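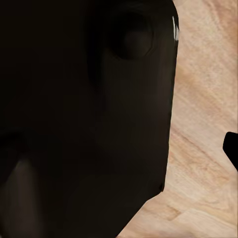 1/ La tasa de las bolsas en Zornau

El pleno la aprobó en julio y desde entonces oigo que «ya se nota». Bueno. Pregunté en el ayuntamiento con qué se compara y no hay recuento anterior. Ni de bolsas vendidas, ni de residuos, ni de nada. Se nota, dicen.

2/ Aclaro antes de que me caiga encima medio pueblo: no tengo cariño a las bolsas de plástico. Llevo las mías de tela desde hace años y me las olvido en casa como todo el mundo. Lo que discuto es la ordenanza.

3/ El texto grava las bolsas finas de un solo uso. Las gruesas, las «reutilizables», quedan exentas. ¿Qué hizo el supermercado Kirby? Quitó las finas y puso gruesas en caja. Más plástico por bolsa y cero tasa. Legal del todo.

4/ Se lo comenté al concejal Gopinath D'Souza al salir de la sesión y me contestó que la gente las reutiliza. Puede ser. Le pedí el dato y quedó en enviármelo. Sigo esperando.

5/ Luego está el dinero. La tasa iba a un fondo para limpiar la ribera. En el presupuesto ese fondo no tiene partida propia, va dentro de «servicios generales», que es donde en este municipio se pierde de vista todo.

6/ La única cifra que circula es la del informe de Nernden, la consultora: un 70 % de apoyo vecinal. Me lo leí entero, 16 páginas. La pregunta era si uno está a favor de «reducir los residuos plásticos». Me extraña que no saliera más. De pagar no se preguntaba nada.

7/ Me escribe Raghavendra D'Souza (no es familia del concejal, ya se lo preguntan bastante) que en la frutería Iyer sí ha bajado el gasto en bolsas. Le creo. También me dice que allí ya regalaban una de malla a los clientes fijos desde antes de la tasa – o sea que a ver quién se apunta el mérito.

8/ Varios me mandáis ejemplos de otros países donde funcionó. Los he mirado. En unos la tasa cubría todas las bolsas, en otros había prohibición además del cobro. Aquí no tenemos ninguna de las dos cosas, así que no sé qué me demuestran.

9/ La multa al comercio que no cobre es de 1000 euros. Inspectores asignados: dos, que además llevan terrazas, ruidos y mercadillo. Pedí el número de expedientes abiertos y me dijeron que «se está en fase informativa».

10/ ¿Qué pediría yo? Que se cobre por toda bolsa, gruesa o fina. Que el fondo tenga línea propia y se publique. Y que alguien cuente algo ahora, aunque sea tarde, para poder comparar el año que viene.

11/ La revisión de la ordenanza va al próximo pleno. Admite alegaciones por escrito en el registro. La mía ya está presentada, y si me responden lo cuelgo en este hilo.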